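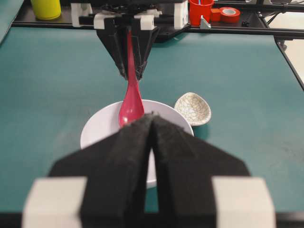 Birsen Karabulut wrote in to ask why the Zeltarow installer is gone and whether the old one is still safe to run. It is. The installer only unpacked a folder and added a Start menu entry, and I got tired of maintaining it. The zip has the same files in it.

Dulo and Zeltarow – common questions
Last updated 4 October 2021

Which one do I want?
Dulo renames files in bulk. Zeltarow finds duplicate files. They share some code but neither needs the other.

Where are the settings kept?
In a plain text file next to the program, named settings.txt. Delete it to go back to the defaults. If you put the program under Program Files, Windows won't let it write there and your settings will be lost every time you close it. Use another folder.

Dulo stops at a long path. Why?
Windows has an old limit on path length. Version 3 gets past it on local drives. Network drives still depend on the server. Kerttu Hyvönen sent me a test folder with a path of 415 characters and that one works now.

Can I undo a rename?
Dulo keeps a log of the last 40 batches. Open the History window, pick a batch and press Revert. Files you have moved to another folder in the meantime are skipped and listed at the end. 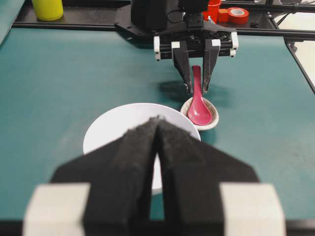
Does Zeltarow delete anything by itself?
It only marks duplicates. You choose what to remove, and removed files go to the Recycle Bin – except on network drives, which have none, so you get a warning first.

Is there a Linux or Mac version?
No. Beat Frei got Dulo running under Wine with the preview pane turned off. I haven't tried it and can't help with it.

Can I translate the menus?
Yes. Copy english.lng, rename it and edit the text after each equals sign. Save it as UTF-8. The Indonesian file is by Sulastri Wijaya and was last changed in June, so two of the newer menu items still show up in English.

What happened to Leckie?
It was a clipboard tool and I stopped working on it. The last build is in the archive folder, with source.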